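Stostance Open Day

The Stostance Open Day is a yearly public event in Jidudville at which visitors can watch, and take part in, the gathering of hand-movement recordings used to teach robots how to pick things up and put them down. It is run by Stostance, a small group that works on household manipulation, and is known locally for its relaxed pace, its odd assortment of objects and the long lines for the hand-held grippers. The event takes place in February, opening at 10 in the morning and closing when the last visitors have had their turn.

Background

Stostance began as a side project of the Papadakis workshop, a repair business that had been building small gripping tools for its own use. Osvaldo Sanna, who had joined the workshop to maintain its machines, became interested in whether the tools could be used to record how people handle ordinary things at home. The first sessions were held for friends and neighbors. Word got around quickly, and the group started setting a day aside for anyone who wanted to come.

The first open day drew 52 visitors, far more than the chairs could hold. Sanna later wrote in the group's newsletter that the crowd "would not let go of the grippers, and neither would I have." The most recent one passed 632, and the event now spreads over several homes and rooms in the same part of Jidudville, with visitors moving between them in small parties.

Format

The day is built around a simple idea that works wonderfully well in person. A visitor takes a gripper in each hand, stands at a table and moves things into or out of a box. Each tool carries its own camera, so every reach and squeeze is recorded from close to the fingers. Opening and closing the fingers is done by hand, and most people have the feel of it within a few tries.

A standard turn has three parts. In the first, the visitor handles anything on the table, in any order, with no goal at all. In the second, a host names things and the visitor moves them. The third is free sorting, and this is where people get really absorbed! Some sort by color, some by size, and some by rules they refuse to explain. The hosts do not correct anyone, as differences between people are a large part of what makes the recordings useful.

Tables and objects

Tables are set in real rooms, with the usual furniture left in place. The group tried a bare studio early on and gave it up after two sessions. A robot that is going to work in homes has to cope with cables, cabinets and toys in the background, and a blank wall teaches it very little about any of that. The choice also makes the visit much more fun, as the whole thing feels like helping a friend tidy up.

The objects are everyday ones: packages, figurines, small toys, containers with lids. Shiny surfaces are always included. They reflect the room and the tool itself, and they remain one of the harder things for a camera-based system to make sense of. Uneven shapes are prized too, because there are so many ways to take hold of them and each person picks a different one. 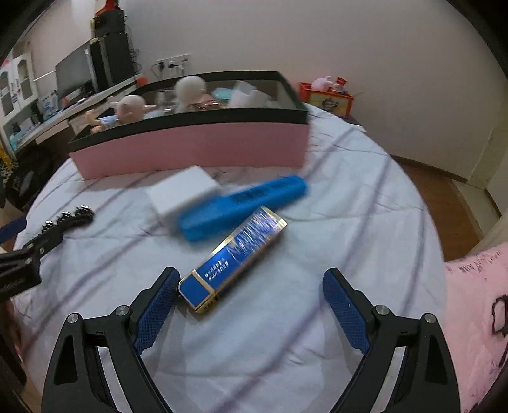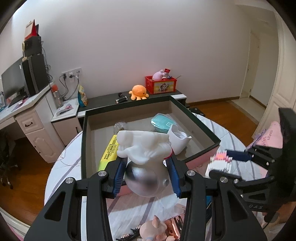 The box is a favorite talking point among regular visitors. Reaching over a rim with a gripper is quite different from reaching with a bare hand: the linkage is wider than a wrist, and the angle has to be worked out before the fingers get anywhere near the object. First-timers tend to bump the edge, laugh and come in again from higher up. Sanna encourages this. A recording with a missed reach and a second attempt shows how a person recovers from a mistake, and a robot needs that knowledge as much as it needs the perfect grasp.

Working with two grippers adds another layer. One can steady a thing as the other takes it, or an object can be passed across in mid-air, a move that gets applause whenever a visitor manages it. Children who attend with a parent are often the quickest to find it.

The Flusen demonstration

In the afternoon the group shows Flusen, its two-armed robot, at work on a table much like the ones used by visitors. Flusen's fingers are of the same general pattern as those on the hand-held tools, so that a motion recorded by a person can be carried over to the machine with little change.

The demonstration is run live and without a script. Flusen is slow, and it pauses before a grasp for long enough that the room goes quiet. When it lifts a small figure cleanly out of a crowded box, the effect is thrilling, all the more so for people who spent the morning trying the same thing themselves and know how fiddly it is. It also drops things. The hosts put them back and let it try again, and they take questions the whole time.

Use of the recordings

Visitors are asked before their turn whether their recordings may be kept, and they can watch them first. Those who agree are given a slip with a session number, which can be used later to have a recording removed. Rooms are lent by members of the group and their families, who choose what stays out on the shelves.

Recordings from the open day are stored separately from those made in regular sessions. They are messier, with more blur and more sudden changes of mind, and the group has found them especially good for testing.

Visiting

Entry is free. Turns at the tables are given out at the door, and the morning ones go first. Long sleeves should be rolled up, as loose cuffs can catch in the linkage. The Papadakis workshop stays open through the day for anyone who wants to see how the grippers are put together, and spare finger pads are usually laid out on the front bench for handling.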